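Fleden soft tray – setting up and filling
Clodagh Quinlan, July

Section 3. Shaping the cloth and putting the fruit in

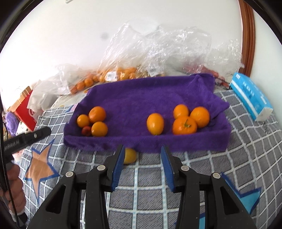 Before you start, clear a flat bit of table. Put a thin cloth down first, the plush slides about on bare wood.

1. Lay the purple cloth fuzzy side up. Smooth out the middle.
2. Fold up the front edge to make a low straight wall. Pinch along it twice.
3. Bring up the sides. A slope is fine.
4. Gather any spare cloth into a back corner and stand it up. Loose flaps can stay, or tuck them under.
5. Big fruit in first, then the small ones in the gaps. Keep to one layer.
6. Stalks upward on mandarins, otherwise they mark thier neighbours.

Note: fruit tends to end up near the front. Leave it there if you're picking from that side – easier to reach.

Note: total load about 500 g on the small size. More than that and the walls flop.

CAUTION: don't lift the tray when full. The sides are only folded and wont hold. Take the fruit out first, then move the cloth.

CAUTION: wipe fruit dry before it goes in. Juice sticks the pile together, see Section 5 for washing.

Spare cloths: ask for part 713.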